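Folding Towels with Hường Khổng

I'd been meaning to sit down with Hường Khổng for months, ever since a friend told me she teaches a Saturday class on household linen and that people wait to get in. Linen! I can barely keep my own closet door shut. So when she said yes to a chat I showed up with a notebook, a bag of pastries and a long list of questions, most of which I never got to ask.

She started out in the laundry at the Colley, a small hotel with a big appetite for towels. "We did 168 bath towels on a normal day," she told me, already pouring tea. "More if there was a wedding. You learn what your hands are doing wrong pretty fast when you have that many chances."

What were her hands doing wrong?

"Everything! I was folding to the middle. Everybody folds to the middle first, because your mother did it. Then the edges don't meet, and you tug on it, and you tug the corner, and now the towel is a kite." She made a kite with her fingers. "A towel is never really square. One end shrinks more. The band at the end, the woven part, that shrinks different from the fluffy part. You have to fold the towel you have."

I laughed, but she was serious, and she got up to show me on her own kitchen towels. First she lays the thing down and doesn't touch it for a second. She looks for the long side that's straightest and lines it up with the edge of the counter, and that side becomes the boss (her word). Then the far corners come over together, one in each hand, and she lets them down slowly so the air gets out. She runs the side of her hand along the fold one time. If I'd been allowed to bring home one habit from that afternoon, it would be the slow letting down. I always just flop it.

I asked her about the surface, since at home I fold on the bed, or against my chest while watching TV. She pulled a face.

"The bed is soft, so it gives, and the towel goes with it. The chest, okay, if you are fast. But a table with a cloth on it, that's the best. The cloth holds the towel a little bit. Not too much. On bare wood it slides away from you and you're chasing it." She likes a dark cloth under a light towel, too, because then you can see your edges without putting your glasses on.
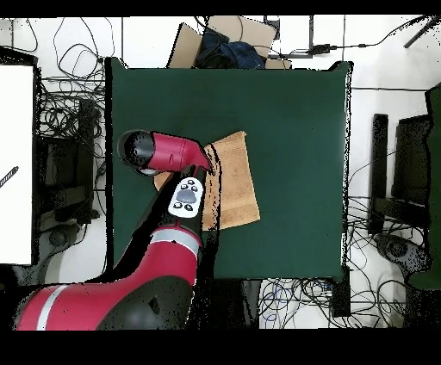
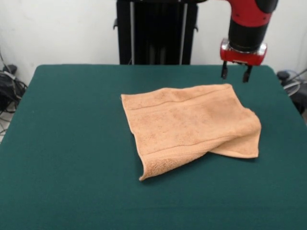 Her friend Gyu-bin Heo came by partway through our talk and stayed for the pastries. The two of them worked at the Colley together for nine years, and they disagree about nearly everything. Gyu-bin is a thirds person. Hường is a halves person. It got loud.

"Thirds looks nice on the shelf," Gyu-bin said. "You see only the round side, no edges, like a bakery."

"And then you open it to hang it up and it has two lines down the front like a pair of pants," Hường said.

"Who is looking at the lines? It's a towel, you're wet!"

I asked about hand towels, hoping to calm things down, and that was a mistake. Hường puts the band on the inside, where it can't catch on anything. Gyu-bin wants it out front and centered. They once settled it at work by doing the even floors one way and the odd floors the other, which went on until the manager noticed seven weeks later.

When I finally got the conversation back, I wanted to know about old towels, the thin ones that have gone a little scratchy. Hường doesn't toss them. She cuts off any loose threads (never pull, she said it twice), washes them with half the soap she'd normally use and skips the fabric softener completely. "Softener is like butter. The towel is greasy, and then you wonder why it doesn't dry you." She shakes each one hard before it goes in the dryer and again when it comes out, and she folds while there's still some warmth in it. A towel that sat overnight in the basket gets shaken a third time.

How many should a person own? She thought about that one longer than I expected. "For two people, eight bath towels. Two you're using, two in the wash, the rest for when your sister comes." Her sister, I gather, comes a lot.

Before I left she made me fold one myself. I picked the wrong long side, then let go of a corner too early, and the top layer ended up hanging out past the bottom one by a good inch. Gyu-bin said it had character. Hường took it by two corners, opened it all the way up again and handed it back to me.

The Saturday class runs again through August, and she asks that you bring two towels of your own, used ones, and leave the fancy set at home.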